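ok a thread on the automation thing at work bc people keep asking and I keep giving a diffrent answer every time

1/ background, quick. I'm at Tirkis, the bench finishing side. small soft goods, felt, fuzzy stuff, fiddly little parts. Usto is the project name for getting grippers to do some of our handling. started in January. I was loudly against it. still am on Wednesdays

2/ before anyone asks what it looks like, it's a pair of black fingers and a table. tables are wood. very glamorous
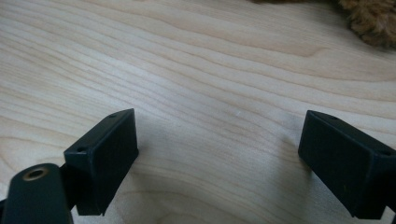
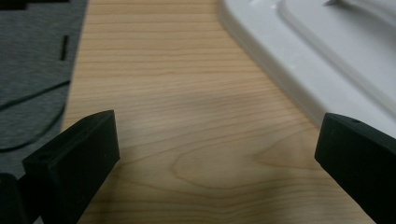
3/ WHAT CHANGED FIRST: the tables. not the jobs, the tables. we used to have everything piled up wherever your elbow wasn't. now stuff lives at the edges and the middle stays clear so the grippers have somewhere to work. I hated it for a month. my back likes it tho

4/ the gray piece in the second pic, felt or some fabric like it, has a slit and a curved cut in it. felt is the thing everybody underestimates. a person picks up a flat piece without thinking, you sort of roll a corner with your thumb. try explaining your thumb to two blocks of black plastic

5/ so a big part of my shift now is exactly that, explaining my thumb. I hold the gripper myself and do the move, over and over. 300 passes on one pickup last week. my title didn't change. my pay did, a bit, after Nerea Lorente went upstairs and argued for it (thank you Nerea, you know I owe you lunch)

6/ jobs, since that's the real question. we were 7 on the bench. now 6. the one who left went to Hitivport for the shorter drive and they have not replaced her. management says that's unrelated. draw your own conclusion, I have drawn mine

7/ people did move around. 2 of us went over to doing mostly gripper passes, the rest still finish by hand and check. checking is more work than it was and it's duller. used to be you'd check your own stuff as you went, now you're checking a tray of somebody elses. that wears on you by mid afternoon

8/ things I'd ask for if your place is about to do this:
- get the pay talk done before the training talk
- ask who owns the recordings of your hands. we asked late. answer was Abbasi, the contractor, until we made a fuss and it got rewritten
- a proper chair height. holding that thing over a table all morning gets you right in the shoulder
- breaks written down, with times

9/ things I'd tell the bosses: stop saying it'll "free us up". for what. say what for

10/ someone in replies asked is it faster. for the flat easy parts, yes, some days. for anything fuzzy no, the fibers go everywhere and you end up fixing it by hand anyway. ask me again next January

11/ also asked: do I feel like I'm training my replacement. yeah some mornings. other mornings I'm the only one in the building who can say why a pickup went wrong and they all have to come stand at my table and listen, engineers included, and I'm not going to pretend I don't enjoy that

12/ odd one. we talk less. hand work you can chat straight thru. when I'm doing passes I can't, I lose the move. so the bench got quiet and the radio is back, and there's now a fight about the radio

13/ break's over, will answer stuff tonight after 7. pls stop sending me the video of the dancing one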